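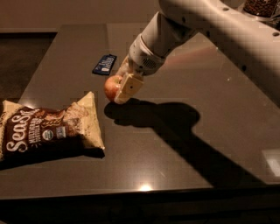

By Vittoria Testa | Snack Detectives | Reading time: 3 minutes

Is an apple better for you than a bag of chips?

You probably said yes before you got to the end of the question. Most people do. But how do you know? Did somebody show you, or did somebody just tell you? In Snack Detectives we don't let anybody off that easily, and that includes grown-ups, teachers and me.

So let's put two snacks on the table. One is a small red-and-yellow apple. The other is a bag of chips with SeaSalt written across it in big white letters and MULTIGRAIN in smaller ones. Which one is trying harder to impress you?

The apple has no words on it at all. The bag has quite a few. Let's check them.

Clue one: "multigrain"

It sounds healthy, doesn't it? It sounds like a farm. But "multi" only means "many," so multigrain means made with more than one kind of grain. Corn is a grain. So are rice, oats and wheat. Mix corn and rice and you can say multigrain, and you haven't said a thing about how much fat or salt went in with them.

People often mix it up with "whole grain." A whole grain still has all its parts: the bran on the outside, the germ (the bit that could sprout) and the starchy middle. The bran is where most of the fiber is. A multigrain food might use whole grains. It might not. The word on the front doesn't tell you, so turn the bag over and read the ingredients. They are listed in order of weight, heaviest first. If the first one says "whole," good. If it doesn't, keep your eyebrows up.

Clue two: "sea salt"

My neighbor Keith Waaka is sure that sea salt is better for you than ordinary salt. I asked him why. He said, "Well, it's from the sea."

That isn't much of an answer. Plenty of ordinary table salt comes from underground, where it was left behind by seas that dried up long ago. Both kinds are mostly the same stuff, called sodium chloride. Sea salt may have tiny amounts of other minerals in it, but you would have to eat far too much salt before they did you any good. Some people like its bigger, crunchier crystals. That's a fair reason to pick it. It's about taste, though, and taste and health are different questions.

Clue three: the round badge

Look to the right of the big letters on the bag and there's a round green-and-white seal. It looks like the kind that tells you a food is organic. Real organic seals have rules behind them, and the rules are mostly about how the crops were grown, such as which sprays the farmer could use. They don't measure salt. They don't measure fat. You can make organic candy if you want to.

And not every round badge is a real seal! A company can draw a nice leaf in a circle all by itself. If you see a badge, find out who gave it. No name on it? Be suspicious.

Now be fair and question the apple

Does the apple get to win just by being an apple? No, it has to answer questions too.

Does it have sugar? Yes, and quite a lot of it. But the sugar comes with water and fiber, and the fiber slows things down while your body deals with it. Fiber also helps you feel full. Much of it is in or near the skin, so a peeled apple gives you less.

Is a redder apple a sweeter apple? Not always. The color depends on the variety and on how much sunlight reached the skin. An apple can be red on one cheek and yellow on the other because a leaf or a branch shaded part of it. Some green apples are sweeter than some red ones. You can't tell by staring.

Does an apple a day keep the doctor away? It's a rhyme. Rhymes are easy to remember, and that doesn't make them true.

Try it yourself

You need 2 packaged snacks from your kitchen and a pencil.

Cover the backs. Read only the fronts, and write down which snack you think has more salt.

Now turn them over and find the line that says "sodium." Look at the serving size as well. This is where people get fooled. If one label is talking about a small handful and the other about a whole bowl, you can't compare them until you make the amounts match.

Were you right? Kamran Durrani's class tried this one Thursday with 34 students, and they argued so much over the serving sizes that they missed the start of recess.

So, apple or chips?

If you want fiber and less salt, the apple has the better case. Chips are fine sometimes, and nobody needs to feel bad about eating them. Just don't let the front of the bag do your thinking. And don't take my word for any of this. Go and read a label.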